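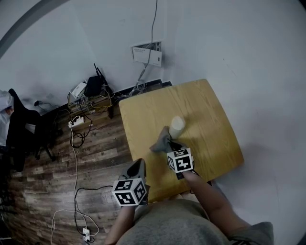 I've been putting off sorting my little work table for ages, so if yours has turned into a dumping ground too, come along! You'll need 30 minutes, 2 microfibre cloths and a bit of dish soap in warm water.

Start by taking everything off. Yes, everything, even the cup you swear lives there. I pile mine on the floor on an old towel (the dog thinks it's a game).

Wipe along the grain with a damp cloth, then go straight over it with the dry one. Pale wood shows rings like you wouldn't believe, so don't let water sit. I used to love a spray polish but it left mine streaky, and plain soap has been my favourite ever since.
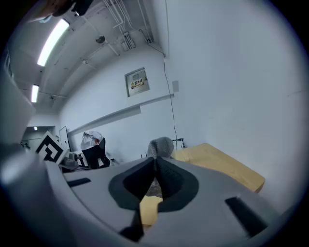 Now for the back edge, where the dust collects. Pull the table 40 cm out from the wall and vacuum along the baseboard. Cables can be dusted with a dry cloth, but keep anything damp well away from them and from any electrical box, please!

When you push it back, leave a bit of a gap so the edge doesn't rub the paint. Then only put back what you used this week. Knitted bits go in the wash on cold and dry flat, and mine usually need 24 hours.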